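# Is it worth paying for a "low-energy" microwave?

**Fatima Radebe**

My old microwave has started tripping the kitchen socket and I need another before September. The shop in Varnetley is pushing a Trunder that costs a good deal more than the plain one beside it, on the grounds that it "cuts cooking energy". The salesman couldn't tell me what it cuts it from. We mostly do porridge, peas and reheated stew. Has anyone measured this, or is it just a sticker?

**Ghada Haddad**

Mostly a sticker, I'd say. I put a plug-in meter on mine when I had the same pitch. It's sold as 800 W and drew 1402 W at the wall on full power. A fair bit is always lost making the microwaves, whatever the leaflet says. Six minutes at that rate is 0.14 of a unit, so work out what a cheaper model could possibly save you on a bowl of porridge. I got pennies a month.

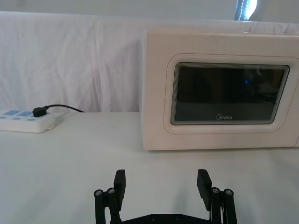
*Last edited by Ghada Haddad, Friday 14:12*

A plain white box with a dark window in the door will heat peas as well as anything. What I would look at is standby. Some of them sit there all night running a clock, and if you only cook for a few minutes a day that can add up to a silly share of the total. Switch it off at the wall.

Also check the figure you were shown. The big number on the rating plate is often the input and the one on the box is the output, and shops mix them up when it suits them. If the salesman can't say which is which, I wouldn't take his word on savings either. And get the socket looked at before you blame the old one.

**Steinarsdóttir**

had a Sukeck for 12 years, cheapest in the shop, still going. never noticed it on the bill. dont bother with the dear one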